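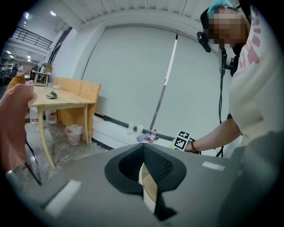 A curved beige piece standing in the black opening of a gray hand tool.

How to check and re-zero a thermocouple in the forehearth

This guide is for operators who take over a forehearth zone for the first time. It describes how we check one thermocouple against a reference while the furnace is in production. The work takes one shift at most, and you need two persons: one at the forehearth and one at the control panel.

Before you start

Tell the shift leader which zone you will check and write it in the log. Put the zone in manual and note the valve position, the combustion air pressure and the displayed temperature. Wait until the reading has been stable for a full thirty minutes. If there was a job change on the machine in the last hours, postpone the check to the next shift.

You will need:

Reference thermocouple, type S, with a valid certificate
Compensating cable of the same type
Hand-held calibrator, with fresh batteries
Ceramic fiber for closing the gap around the sheath
Face shield, aluminized gloves and long sleeves

Please look at the cable twice. At the Velilport plant we lost an entire night because somebody had used type K extension cable with a type S element. The display looked reasonable and was wrong the whole time.

Step 1. Check the loop without the thermocouple

Disconnect the thermocouple at the head and connect the calibrator in its place. Simulate three values: one under your working range, one in the middle and one over it. The person at the panel reads every value aloud and writes it down. When the display differs from the calibrator by more than two degrees, stop. The fault is in the cable or in the input card, and a new thermocouple will not help you.

Step 2. Insert the reference

Use the spare hole in the cover block beside the working position. Remove the plug slowly. Lower the reference by a hand's width, wait five minutes, then lower it again, until it has the same depth as the working thermocouple. A cold ceramic sheath that goes down in one movement will crack, and then you have pieces in the glass. Close the gap with fiber.

Step 3. Compare

Reconnect the working thermocouple. Take a reading from both every two minutes until you have ten pairs. Calculate the average difference. Do not use only the last pair.

Step 4. Correct or replace

For a small difference, up to four degrees, enter the offset in the controller and write the old and new offset in the log. For a bigger one, replace the element. On the Kurian panels the offset is on page 109 of the parameter list and the access code is with the shift leader.

Step 5. Return to automatic

Pull the reference out as slowly as it went in and put the plug back. Set the setpoint equal to the present temperature before you switch to automatic, otherwise the valve will jump and the gob weight will follow it. After that, bring the setpoint back in steps of one degree.

Look at the gob weight for the next hour. A small drift in the first minutes is normal.

Text: Ottilie Prantl. Corrections to step 4 by Raphaël Hamel.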